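Re-oiling a benchtop

Bralthorpe workshop notes, Mirjam Lanz

Clear the bench and wipe it down with a damp cloth. Leave it for 2 hours. Sand along the grain with 200 grit, then vacuum the dust, including the joints.

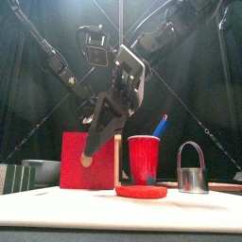
Red block on a white tabletop.

Decant a small amount of oil into a tin. Apply a thin coat with a lint-free rag -- never pour straight onto the surface. Wipe off any excess after 15 minutes and leave to cure overnight.
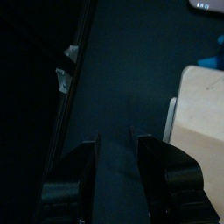 Colour should be tested on an offcut before the second coat. Tinted oils darken as they cure, and a sample that looks right at 4 pm may be too heavy by morning. A dark navy-blue work surface like this one gives little contrast with walnut tints, so view the offcut against white card as well. Lay used rags flat outdoors to dry before binning them. Re-coat in October if water no longer beads.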